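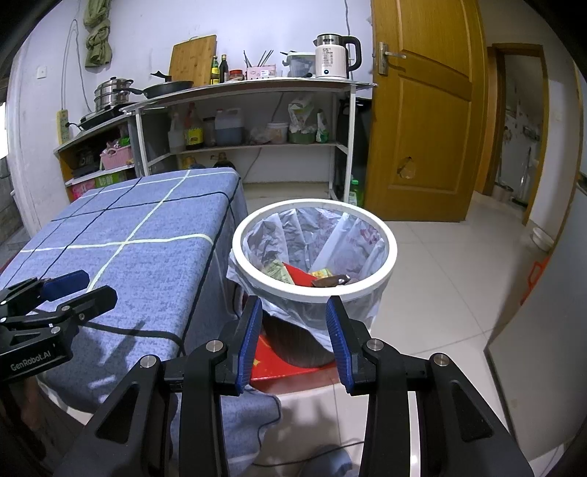
Bin with ring rim and liner, beside the long table. Attachment 1 of 1.

Brerkden Residents' Forum > Shared Rooms > Housekeeping

Topic: Bin liners and the placement of the bin in the common room

Surkwood_Desk
Posts: 1,631
Residents are invited to comment on the arrangements for waste in the common room at Surkwood House. The present bin is a round one with a white ring that holds the liner in place. It is raised on a red box next to the long table with the checked cloth. The house office has received two written remarks on the subject since the start of May, one concerning the liners and one concerning the position of the bin. Both are open for discussion in this topic until the end of the month.

The office wishes to know the following:
Whether the current liners are a suitable size.
Whether the bin should remain raised or return to the floor.
Whether a second bin is wanted near the shelf unit.

Please keep replies to these points. Matters concerning the kitchen on the upper floor have their own topic.

picard_stair
Posts: 109
Thank you for opening the topic. I submitted the remark on liners and will repeat it for the benefit of other residents. The liners are too large for the bin. In the attachment a good deal of the bag hangs outside the ring in folds and covers the upper part of the body. A bag that hangs in this way catches on sleeves and chair backs, and it is also a waste of plastic. I request that the office order the next size down when the present carton is finished.

eastlanding
Posts: 42
I must respectfully disagree with the previous post. The smaller liners were in use last year and they were not satisfactory. The ring could not grip them all the way round, and the bag slid down inside as soon as anything heavier than paper was put in. Some residents then placed waste directly against the wall of the bin, which had to be washed out by whoever had the room that evening. An overhang of the kind shown is a small price to pay.

picard_stair
Posts: 109
The smaller liners to which eastlanding refers were of a very thin grade. The fault may have been in the grade and not in the size. I would ask the office to confirm which product was purchased at the time.

Surkwood_Desk
Posts: 1,632
The office has consulted its order book. Last year's liners were the Zuta small, in rolls. The present ones are the Zuta standard, supplied in a carton of 200. There is an intermediate size, which has not been tried. Slightly more than half of the present carton remains, and it will be used up before any change is made.

tablecloth_fund
Posts: 317
I wish to address the second point. The bin ought not to stand so close to the table. The cloth falls well down the side, and its corner lies out toward the floor. Anything dropped short of the bin may land on the cloth, and it is a large cloth to launder. It does not fit in the machine on the ground floor and has to be taken out to be washed. I have taken it twice this spring.

I have no objection to the box. A bin at that height is easier for those of us who do not bend well.

eastlanding
Posts: 42
On this point I agree in part. The box should stay. The bin, however, is used mainly by persons seated at the table, and if it is moved to the wall I expect that wrappers will be left on the table instead. We had exactly this difficulty when the bin was kept near the door.

A compromise would be to shorten the fall of the cloth on that side. It could be folded under and pinned, or drawn further over toward the other end.

tablecloth_fund
Posts: 317
I would not favor pins. The cloth is woven in large squares and any pull shows along the black lines. Drawing it across is acceptable, provided that the squares are kept straight with the edge of the table. Residents who reset the room after an event have not always taken care over this.

lower_court_4
Posts: 88
May I raise the matter of what is placed in the bin? The contents in the attachment seem to be wrappers and packaging, which is what the bin is intended for. In recent weeks I have also found tea bags and fruit peel in it, and by morning there was an odor. The room rules state that food waste is to be carried to the covered bin in the yard. A notice to that effect on the wall above the shelf unit would be helpful.

picard_stair
Posts: 109
I support the notice. I would add that some of the wrappers could be sorted, although I accept that the room has only one bin at present and that this bears on the office's third question.

eastlanding
Posts: 42
A second bin would in my opinion make matters worse. Two half-full bins must both be emptied, and in practice one of them will be forgotten. The shelf unit is also used for setting out cups, and I do not wish to see waste kept beside them.

lower_court_4
Posts: 88
That is a fair objection with regard to the cups. I would suggest a flat tray on the lower shelf for clean paper and card only. It could be taken down with the newspapers and would need no liner.

picard_stair
Posts: 109
A tray would satisfy me. I withdraw my support for a second bin.

northgable
Posts: 6
I am a new resident and ask for guidance. When the liner is changed, does the ring lift off, or is the bag fed through from above? I removed a full bag on my evening and was not certain that I had replaced the new one correctly.

Surkwood_Desk
Posts: 1,633
The ring lifts off. Place the new liner in the bin, fold the top outward over the body, and press the ring down evenly on all sides. Excess material may be tucked under the ring at the back. Please hold the box steady with one foot while pressing – it is liable to slide.

northgable
Posts: 6
Thank you. That is clear.

Surkwood_Desk
Posts: 1,634
The office notes the following position for the time being. The bin will remain on its box. The cloth will be drawn toward the far end of the table by the resident on duty, without pins. A notice on food waste will be put up. One roll of the intermediate Zuta liner will be ordered for trial once the present carton is finished, and a paper tray will be considered with the next purchase of supplies. Comments on the tray, including its dimensions, may still be added.

tablecloth_fund
Posts: 317
Please measure the lower shelf before ordering. The last basket purchased for it was too deep and is now in the boiler room.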